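Small Items and Stationery Table Check, Gernora Learning Rooms
Date: 26th April
Checked by: Hadi Bataineh
Sheet 97

Scope: tabletop, raised shelf, pencil box and what goes in it. Chairs and wall storage are on the Valtier sheet and are not repeated.

1. Tabletop surface
Result: OK
No splinters along the strips when wiped with a cloth. Front corners sanded in October and still smooth to the hand.

2. Raised shelf
Result: OK, recheck
Metal side frames are firm. The calculator is kept up on the shelf, clear of the pencil box. Please put it down flat, away from the shelf edge.

3. Pencil box
Result: OK
Lid opens fully and the hinge shows no whitening. Scissors may be stored in the tray, blades closed.
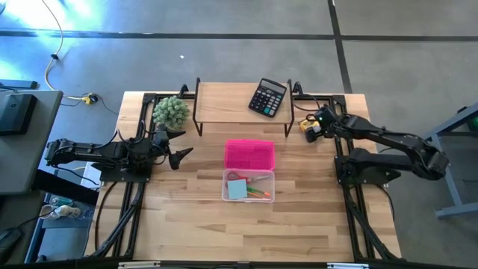
The hinge on the last box gave way after one term, so I bent this one back and forth a few times before passing it. The replacement is a Maten, order 1190. If the lid starts to come off, take the box out of use and write it on the back of this sheet. Do not tape it.

4. Scissors
Result: OK with comment
Pivot screw tight, handles not cracked. Scissors go back in the box between tasks. They are not to be left out with the drawing things, where a sleeve can catch them.

5. Pencils, sticks and brushes
Result: Action needed
Anything long and thin rolls. Keep these off the front of the table unless in use. Check wooden sticks for split ends and throw out any that are rough.
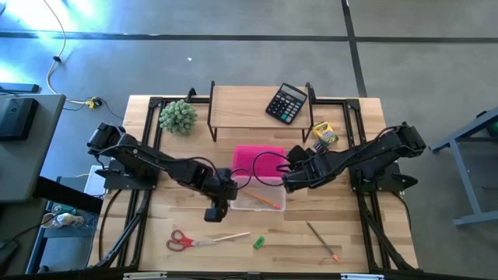
Item 5: scissors and wooden stick out on the tabletop, pencil in the bin.

Action: return the loose items and repeat the check before the next group. Owner: H. Bataineh.

6. Crayons
Result: OK
Box closes. Broken crayons can stay as long as the paper wrap is on.

7. Plant
Result: OK
Pot is stable when nudged. Dust the foliage monthly with a soft brush. Keep the pot back from the work area.

8. Erasers
Result: OK with comment
Small erasers are to be counted out and counted in when the under-fives use the room. A worn eraser that has started to crumble goes in the trash. Store in the box with the lid shut.
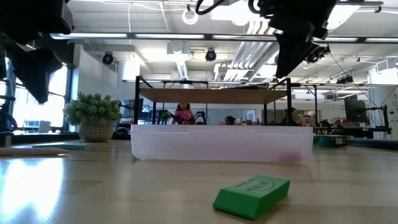

Kheri Mwakalinga: I would go further on item 8 and keep the small erasers out of the under-fives sessions altogether. The Cui ones are bigger and we have 40 of them in the cupboard. Can we change the wording before the next sheet is printed?

Reply, HB: Agreed. Wording to change on the next sheet. Item 5 stays open until rechecked.

Next check due in 3 weeks.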